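Derness to trial deposit return scheme for cold drink containers

Derness Town Council has approved a deposit return trial covering cold drinks bought to take away in the town centre. The trial will begin in February and is expected to continue until the end of the summer season.

Under the arrangements, customers will pay a deposit of 40p on each container when they buy a drink from a participating business. The deposit will be repaid in full when the container is handed back at any return point, whether or not it was bought there. Customers will not need to keep a receipt.

The trial will cover the High Street, the bus station and the part of the seafront between the lifeboat slip and Moya Gardens. A total of 58 cafes, kiosks and food shops have agreed to take part. Businesses outside this area may apply to join once the first period of the trial has been reviewed.

The scheme will be run on the council's behalf by Grondis, which already holds the contract for street cleaning in the town. Containers will be collected each evening from 6pm and taken to the washing plant at Sirkent, where they will be checked, cleaned and packed for return to the businesses. Any that are cracked or badly marked will be taken out of use and sent for recycling.

The council agreed to the trial after receiving a report on litter along the seafront. The report found that drinks containers made up a large share of the waste left on the beach and in the public gardens during the warmer months, and that bins near the bus station were often full by the middle of the afternoon. It recommended that a deposit be tested before any further money was spent on larger bins.

Small businesses had raised concerns about the space needed to store returned containers. In response, the council has agreed to provide stacking crates free of charge and to arrange a second collection on Sunday, when trade on the seafront is at its heaviest. A fund has also been set aside to help traders who need to change their tills, with grants of up to £200 available to each business. Applications must be made in writing before the trial opens.

Hot drinks are not included at this stage. The council said that lids and sleeves for hot drinks would need separate arrangements and that these would be considered later in the year. Residents who prefer to bring their own container may continue to do so, and no deposit will be charged in such cases.

Return points will be marked with a green sign and will be open during normal shop hours. Two will remain open until 10pm, one at the bus station and one beside the entrance to Moya Gardens. A map will be available at the library and at the council offices on Mill Road.

The results will be put before the full council in the autumn. Members will consider how many containers were returned, the cost of collection and washing, and the views of residents and traders. A public survey will open midway through the trial, with paper copies available on request.

Derness Town Council, Mill Road, Derness | Contact the news desk | © All rights reserved | Back to top
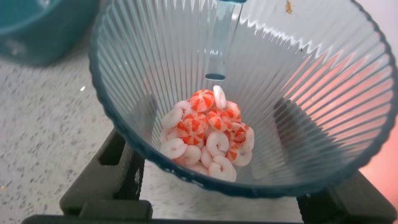
Can a container be returned to a different shop from the one where the drink was bought?

Any return point in the trial area will accept it and repay the full 40p deposit, and no receipt is needed.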